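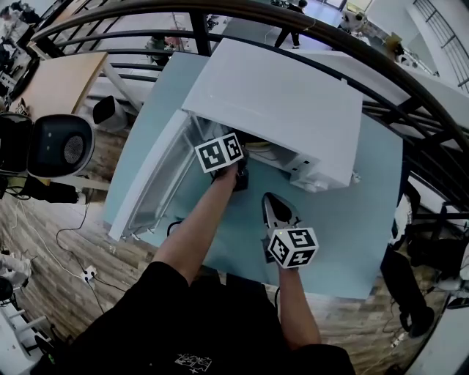 Adeel Tanoli keeps a jar of old coins on his desk, most of them worth nothing as money. He pushed one across to me before I had even switched on the recorder.

"Go on, pick it up," he said. "Silver, or mostly silver. When that was struck, the metal in it was close to the value stamped on the face. Now look at what's in your pocket and tell me when that stopped."

I couldn't, and he was delighted. Tanoli has taught monetary history to evening students for most of his working life, and he still talks about the subject as though he discovered it last week. His new book, The Clipped Edge, has just come out from Brutholm, and it is the reason I drove out to see him. It runs to 285 pages and I read it in two sittings, which I can't say of many books about coinage.

The title comes from the old practice of shaving slivers off the rims of coins and passing the rest along at full value. Private clippers could be hanged for it in some places. Rulers had an easier way.

"A king didn't need shears," Tanoli said. "He called the coins in, melted them, added copper, and struck more than he started with. Same name, same portrait, less silver. It's so simple! And people caught on much faster than you'd think. A market trader with a set of scales was a better economist than half the court."

I asked him how quickly prices moved once a coinage had been thinned out. He got up and walked to the window, which he does when he likes a question.

"It depends on who got the new coins first, and that's the part I find thrilling. Say the crown pays its soldiers. The soldiers spend at yesterday's prices, so they do all right. The innkeeper does all right too, for a while. Then it works its way out to the farm, and by the time the widow living on a fixed rent gets hers, everything she buys has gone up. She never voted on it, she never got a bill, but she paid."

That widow turns up again and again in the book, in different centuries and under different flags. She is the reader's guide, in a way, and I was glad of her company through the denser stretches on mint charges.

The best chapter, to my mind, is the one drawn from a merchant's account book that Tanoli spent two summers working through with Dušan Krajčí, a translator and retired bank examiner. It has 268 surviving leaves, and the man who kept it wrote down both the price of each thing he bought and the kind of coin he paid with. Good coin got a small cross in the margin. Bad coin got nothing.

I reached Krajčí by phone later that afternoon. He was just as keen, in a drier way.

"Adeel wanted the drama, and I wanted the sums to add up," he told me. "We argued over one page for nine days. The merchant had written a total that was wrong, and Adeel had a beautiful theory about fraud. It was a carrying error. I have seen a thousand of them in bank files."

Tanoli laughed when I had told him I'd be asking about that page. "He's right, of course. I'm still sad about it."

We got around to the present, as these talks always do. Tanoli is no fan of easy money, and he thinks central banks have been allowed to explain themselves in language that few savers can follow. He was scathing about the years when interest on an ordinary account was next to nothing. But he won't tell anyone to bury gold in the yard, and he gets a little short with readers who write in asking him to.

"I get letters. One man had put $2,000 into coins at some awful markup and wanted me to tell him he was a genius. I'm a historian! What I can tell him is that people have always looked for something solid when they stopped trusting the mint, and that there has always been somebody at the door ready to overcharge them for it."

Would he go back to a metal standard if it were up to him?

"I change my mind on that every few years, and I'd be worried if I didn't. What I like about metal is that it made cheating visible. You could bite it, weigh it, hold it next to an older one. What I don't like is that a country could be short of coin simply because a mine flooded. Read chapter six, there are towns in there paying wages in salt and buttons."

I had read chapter six. The buttons are wonderful.

He is speaking at the Drastham library later in September, where they have put out 300 chairs, a number that plainly terrifies him. Krajčí will be there too, with copies of the disputed page for anyone who would like to check the arithmetic. After that it's back to the evening class, and a second book on paper money, which Tanoli says he has started three times.

"The first banknotes," he said, already at the window again. "Do you know what they were printed on?"

I stayed another hour.

10 September 2023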